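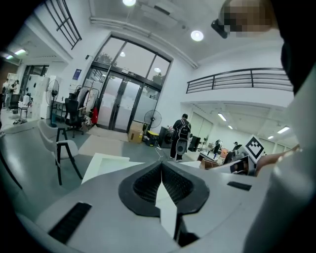
Door marks of Cladby are "2,000 years old," says new register. The evidence is thinner

Aug 20, 2025
By a staff writer

A new register of the family marks painted on doorposts in the Cladby valley says the custom goes back 2,000 years. The people who put the register together have yet to show how they know.

The marks are familiar to anyone who has walked through the old part of town in May, when households repaint them before the spring supper. Most are simple: a fork, a bird's foot, a pair of crossed lines, a ladder with one rung missing. Each belongs to a family and passes to whoever keeps the house. Younger children get to fill in the color, and the oldest person at home draws the outline. When a couple marries, the two marks are sometimes joined, and there are long arguments over which one goes on top.

All of that is well known and easy enough to check. The age is another matter.

The register was put together by Horkard, a heritage consulting firm hired last year by the town, and it lists 259 marks with a short meaning for each. According to the introduction, the bird's foot stands for "safe return," the fork for "plenty," and the ladder for "the climb of the ancestors." The same introduction says the signs were first cut into doorposts by herding clans who settled the valley 2,000 years ago and that they have been "handed down unbroken" from that time.

No house in Cladby is anywhere near that old. No doorpost is either. Asked for a source, Horkard pointed to a carved stone in the Rajput Gallery, the small private museum on the river road, which has lines on it that look something like a ladder. The gallery's own label for the stone says "date and purpose unknown."
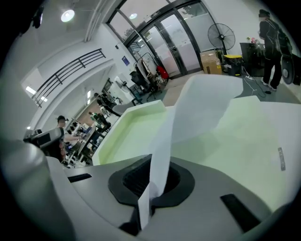 Culture & Traditions

The meanings are shaky too. Several families we spoke to had never heard theirs before the register came out. One household with the fork on its door said it had always been called the rake, and that it was there because the family used to make rakes. Another said its bird's foot was a repair – the original mark was a star, and a great-grandparent ran out of paint.

Stories like these may be no truer than the official ones. Family memory is not a great record of anything past three generations, and a good joke about a great-grandparent tends to stick whether it happened or not. But they are at least what people in the houses say, and the register left them out.

Horkard said in a written reply that it had chosen "the most widely shared meaning" for each mark. It did not say how many homes it had visited. Its interviews are supposed to go into Urance, an online archive of local customs, where the public could hear them. When we looked, the Cladby section had a cover page and a map, and no recordings.

There is money in the longer number. The town plans to put the phrase "2,000 years of welcome" on its road signs and on a printed guide for visitors, with a first run of 1,000 copies. A custom that began with rake makers and a shortage of paint would be harder to fit on a sign, though it might be more fun to read about.

The earliest firm trace we could find is a parish complaint about households "daubing their posts" and dripping on the church path. It is undated, but the paper and handwriting suggest it is old by any ordinary standard. The register does not mention it.

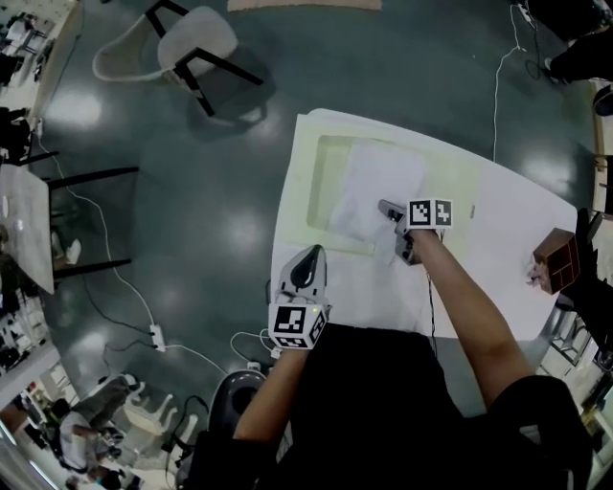

Features Desk – Local Life and Customs

The town says it stands by the register and that a second edition is "open to additions." It would not say whether anything could be taken out. Families who disagree with the meaning given for their mark can fill in a form at the town office, which will be passed to Horkard for review.

The guide goes to the printer before the end of the season.

Reader comments

Guest: Ours has been called the broken comb as long as I've been alive. According to the book it means "wisdom of the hearth." My mother laughed until she had to sit down.

Guest: Why does everything have to be picked apart? The marks are beautiful and visitors like a story. Let them have one.

Guest: Nobody minds a story. I mind paying for it out of the town budget and having it called research.

Guest: Is the parish complaint on view anywhere? I'd like to read the part about the dripping.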